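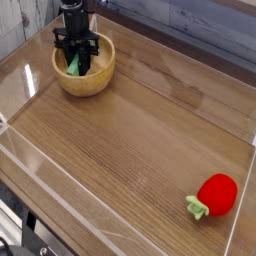

Wooden bowl and plush strawberry on the tabletop

Wooden bowl for soft toys: how should it be cleaned and kept?

Posted by Geeta Semwal in Playroom and Storage

Our play center in Jarley keeps a round wooden bowl on the activity table for small plush items, among them the red felt-like strawberry. The bowl is light honey in color, with a thick rounded rim, and has been in use since 2014. The center wishes to adopt a written cleaning procedure before October. I would be grateful for guidance on two points. First, may the bowl be washed with ordinary dish soap, or does it require oil afterward? Second, is surface washing sufficient for a plush toy with a fabric leaf cap, or should it go into the machine? The care label was removed before the toy came to us.

Kuldeep Bajpai
Wash the bowl by hand in warm water with a small amount of mild soap. Do not leave it to soak. Dry it at once with a cloth and stand it on its side overnight, so that air reaches the base. If the wood looks dull or feels rough, apply a thin coat of food-grade mineral oil, wait one hour and wipe off the excess. Fine sandpaper may be used on rough places before oiling.

With no label, I would treat the strawberry as surface wash only. Use a damp cloth with diluted soap, work gently along the leaves, and press the toy in a dry towel. It must be dry all the way through before it is returned to the bowl. Damp stuffing will mark the wood and may develop an odor. Please test the red fabric first with a white cloth. If any color transfers, use plain cold water.

Herner
We machine wash all of ours in a mesh bag, cold, gentle cycle. No problems so far.

Sisodia
I must advise caution regarding the previous reply. Glued leaves can come away in a machine. Check whether the cap is stitched before deciding. As to the bowl, cooking oil should not be used, as it turns sticky and begins to smell.

This thread has been viewed 1227 times.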